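Almohadilla de sutura

La almohadilla de sutura (también tejido de práctica o pad de sutura) es una pieza blanda que imita la piel o un tejido interno y sirve para ensayar puntos. Se usa en facultades, hospitales y cursos cortos. No confundir con la gasa ni con el apósito.

Características

Superficie clara casi siempre, así el hilo oscuro se distingue bien. Puede ser de silicona, de gel o de origen animal - esta última dura poco y hay que guardarla en frío. Las incisiones vienen hechas o las abre el alumno con bisturí.

Historia

Los primeros talleres de Londmont usaban pies de cerdo. La instructora Hanna Kozłowski pasó a las piezas sintéticas de la casa Gerka, y en una sola temporada se gastaron más de 644. Falta referencia.

Uso

La aguja curva se toma con el portaagujas, se entra perpendicular al borde y se sigue la curva con un giro de muñeca. Despues se tira del hilo dejando un cabo corto y se anuda. Distancia igual a ambos lados del corte, si no los bordes quedan montados.

Errores comunes: coger la aguja por la punta, apretar demasiado el nudo, dejar cabos sueltos que se enredan con el punto siguinte.

Aguja curva sujeta sobre una incisión recta, con hilo negro:

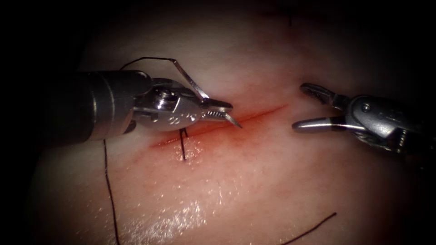 Conservación

Las sintéticas se lavan con agua y jabón neutro y se guardan planas, sin sol. Las de origen animal se desechan al terminar.

Véase también

Portaagujas
Nudo quirúrgico
Punto simple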